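Rehanging a sticking interior door
15 August 2020
Filed under: house

The door between the back hall and the storage room has rubbed the head jamb every August since we moved in. By October it closes normally. This year it rubbed in May, so seasonal swelling was no longer a sufficient explanation and I took it apart.

The slab is solid pine, hung on three Strömberg butt hinges. I closed it on a strip of paper and moved the strip along the gap. It pinched at the top on the latch side and slid freely at the bottom of the same side. A slab that has only swollen usually binds along most of its edge. Binding at one upper corner points to the top hinge.

The top hinge had four screws in the jamb leaf. Two turned without tightening. They were short screws that reached the jamb and stopped well before the stud. My neighbor Réka Szűcs had suggested planing the corner, and I would advise against doing that first. Material removed in August is still missing in January, and the gap will show.

Procedure:

Wedge the slab from below until the pin carries no weight. Remove the screws from the jamb leaf one at a time. Replace the two nearest the stop with long screws that reach the stud, driven by hand for the last few turns. Plug the stripped holes with glued hardwood dowel, let it cure overnight, then redrill and refit the short screws.

The long screws pulled the leaf back into its mortise and raised the latch corner. The paper now slides along the full height. The latch had been striking low on the plate, and it needed no filing once the corner came up.

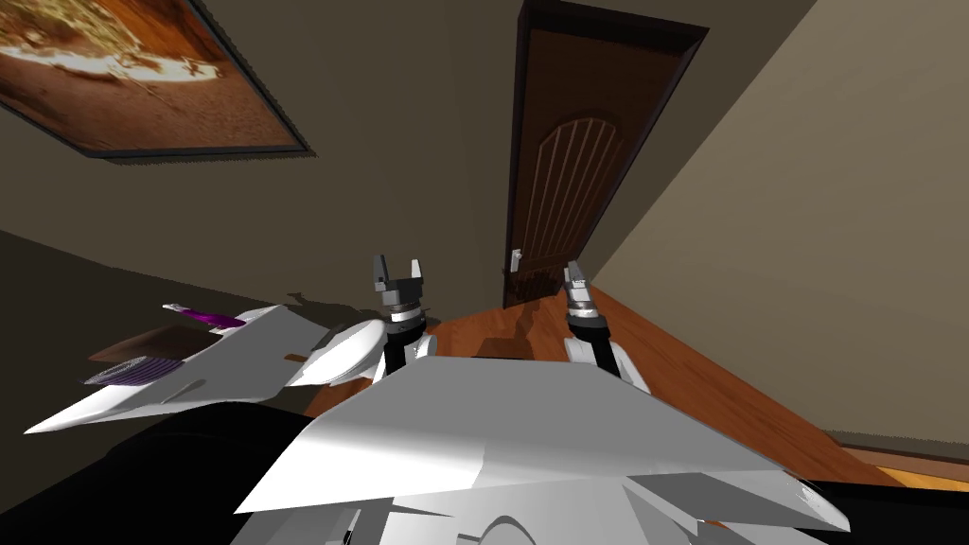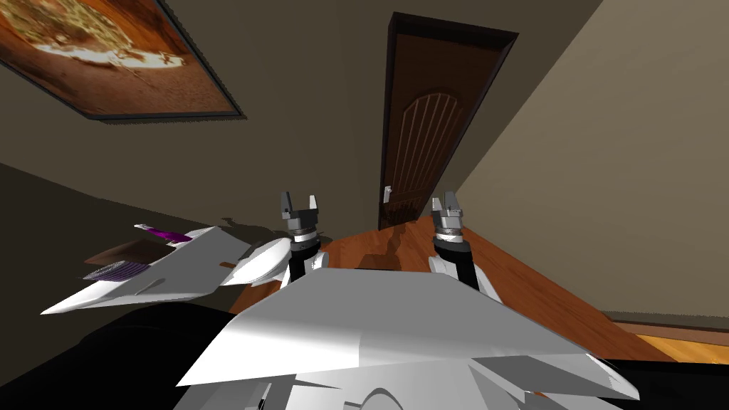
Some notes on finish. The top and bottom edges of my slab were bare wood, which I found only when I ran a finger along the top. Bare end grain takes up moisture faster than a painted face. I sealed both edges with two coats of Grolau clear varnish, thinned slightly for the first. The bottom edge required pulling the hinge pins, so do it while the slab is already loose.

I have a cheap humidity meter on the hall shelf. It read 73 percent on the day of the repair. I will check the gap again when the heat comes on and add the result to this post.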